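4.3 Demonstration at the Zeltby open day

In June we moved the bin-picking cell to Zeltby for the open day. The bin was filled with mixed household and toy items, and visitors could choose which object the arm should try next. We ran the Nodix planner without changes from the laboratory version and recorded 500 grasp attempts, of which 489 were kept for the analysis. The other attempts were stopped by the operator.

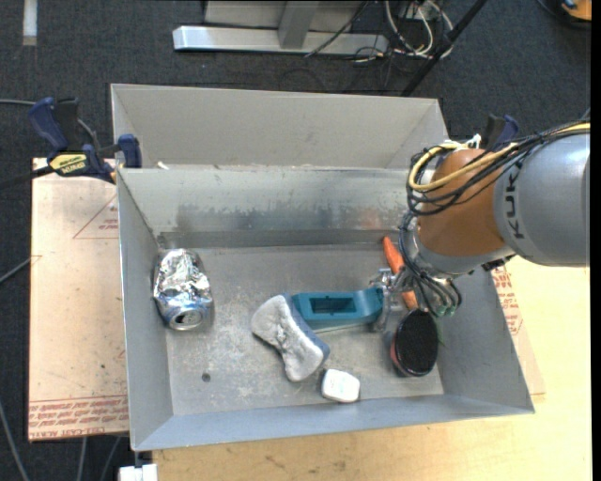 Figure 4. KUKA arm with the gripper at the teal object in the metal bin.

Visitors preferred objects with unusual form, and this made the selection different from our earlier tests - there the order was random. For this reason we do not mix the two sets in Section 5. The time limit for one attempt was 3000 ms of planning.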